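Tuesday, December 1, 2020
Posted by the workshop bench, Hepburn
4 min read

Plush sorting, outdoor table, continued. I said last week I'd write this up properly, so I'm doing it while the coffee is still working.

We have 80 soft toys to get through before the winter swap and they live in the Flirkden cupboard, which is a fine cupboard for paper and a terrible one for anything squashy. Every time you open the door something rolls out. So the plan, such as it is: take them outside in batches of 18, put them on the metal table, pick each one up, give it a squeeze and a look, and put it in the white bin if it's fit to go. Anything with a split seam goes in the mending bag. Anything I can't make up my mind about stays on the table until I can (this is the biggest group, I'm sorry to report).

Why outside? Mostly the light. Under the tubes in the workshop every pale color turns into the same sad gray, and I passed a toy with a big tea-colored mark on it because I simply couldn't see the mark. Out on the quad you see everything. You see lint! You see where the fur has gone flat from being at the bottom of the pile. The metal top does bounce a lot of sky back at you, so if you're checking a white toy, hold it up off the table a bit. I tried a towel under them and the towel shed all over the dark ones, so no more towel.

The other nice thing about the metal is that it wipes clean in one go and nothing snags. The old bench in the Tallaslow room has a rough edge that has pulled more threads than any child ever did, and I'd like it written down somewhere that I've complained about it 3 times. 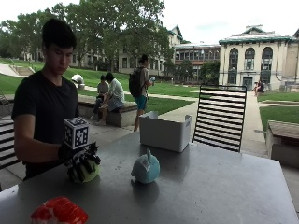
Order of work matters more than I thought. I started by doing all the food ones together and all the animals together, and it was a mistake, I got careless by the fifth or sixth of the same sort. Mixing them up is slower to set out but I pay more attention. A bird and then a piece of sushi and then something round and green, and your hands have to start over each time. The food ones are easy to judge by squeezing, they're mostly one big lump of stuffing. Animals have bits. Check the bits! Ears, tufts, tails, anything sewn on afterward, give it a small tug at the base and look at the stitches while you do it.

Labels: leave them on. I know some of us like to snip them for neatness, and I've done it myself, but the label is where the washing instructions are and people at the swap do ask. If one is hanging by a thread, put it in the mending bag with the toy and a pin through both.

About the bin. Keep it at the far side of the table and start each batch with it empty. When I had it right in front of me I was dropping things in without really deciding, just clearing space. Having to reach for it helps. Also don't overfill it, 14 of the middling size is plenty, past that the ones underneath get creased faces and we're back to the Flirkden problem.

Cleaning notes, for whoever does the washing. Cold water, inside a pillowcase with the end tied, and then flat on the rack at Rinness, never hung by an ear. The long-furred ones take two days to dry through and you can't tell by touching the outside, so press hard in the middle with a paper towel. I brushed one while it was still damp and it went a bit wild, and it hasn't come back.

Things I still need to sort out:

- a better bag for mending, the present one has a hole (yes, I know)
- more white and pale blue thread, we have miles of brown
- whether a toy with one replaced eye counts as fit to go. I say yes if the eyes are close in size
- somewhere for the finished ones to sit that has an actual shelf

People do stop at the table to ask if the toys are for sale. They aren't, but I've been telling everyone about the swap, and a couple of them said they'd bring bags of their own, so we may end up with more than we started with. I'd better clear that second shelf.

Next batch whenever it's dry out. If you take one out without me, please put the mixed-up pile back mixed up, and write the count on the card inside the cupboard door. The pen is on a string now.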